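Kitchen chores on show at the Ritberg open day

I've been meaning to get over to the Ritberg robotics workshop ever since it opened its doors to the public, and last month I finally made it – along with a much bigger crowd than I expected! The topic this year was tidying up, and specifically how you teach a machine to handle the small fiddly stuff that ends up on everybody's kitchen counter.

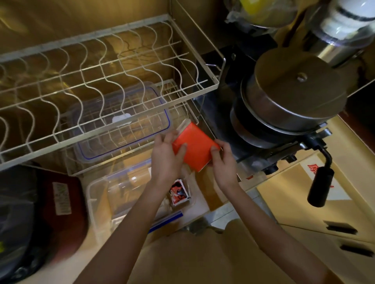
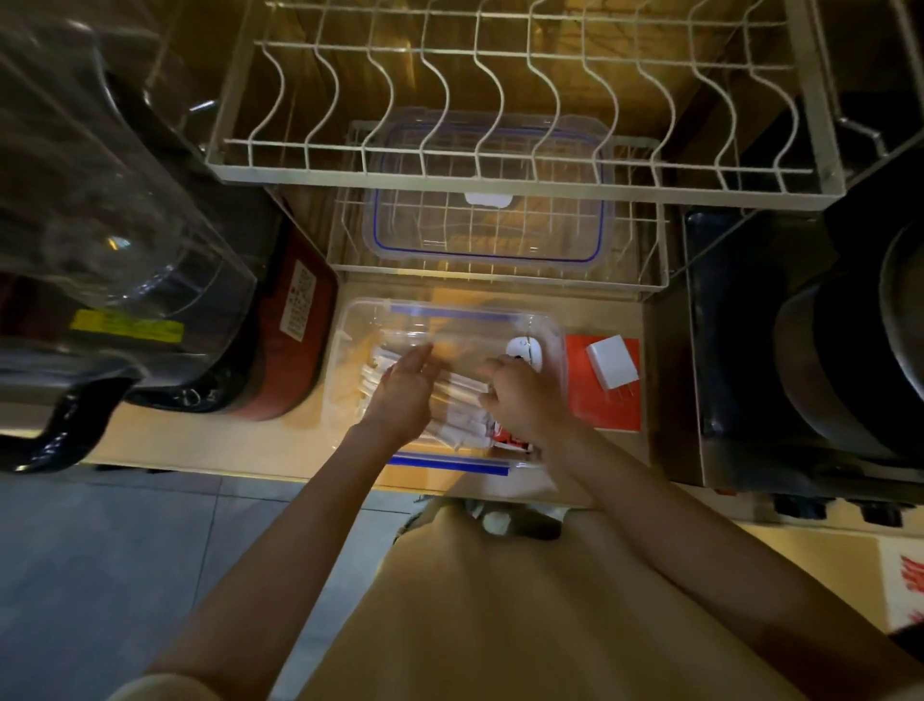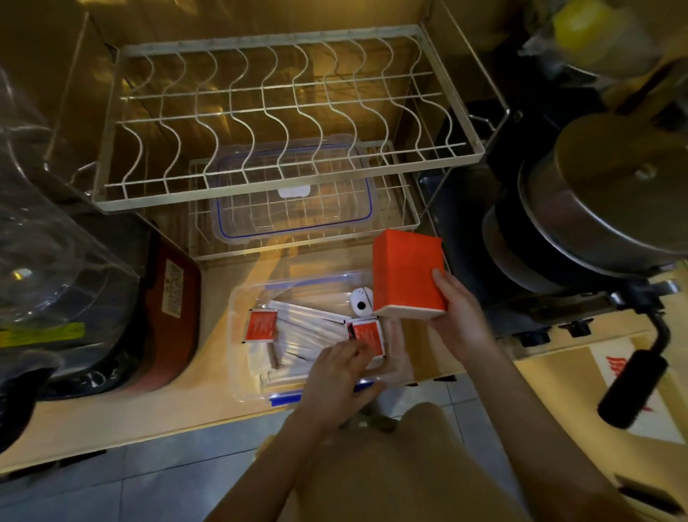
Hands at work at the kitchen counter, with the dish rack behind.

Celina Wieczorek gave the afternoon talk, and she was great fun to listen to. Her team's project, called Vellia, learns from first-person recordings of people doing ordinary jobs at home. They have 4000 clips so far, all of them short, and she played a bunch of them on the big screen. You wouldn't think a clear plastic container full of slim white-wrapped sticks and a red-orange box could hold a room's attention, but people kept asking her to go back and play it again (me included). Thin things lying every which way are very hard for a gripper, she told us, and see-through plastic is worse.

After that we all squeezed into the lab next door for the live part. The arm, which the team calls Dudek, had 28 wrapped straws to move from a tray into a bin. It got through them in a little over ten minutes and dropped two, and the kids at the front cheered for both drops. Gemma Negri was running the controls and let a few visitors try steering it by hand. I had a turn – I was terrible!

Ritberg says 600 people came through over the day. The next open day is planned for February, with 55 places on the guided lab tour, and you sign up at the front desk. Parking behind the building fills up early, so take the bus if you can.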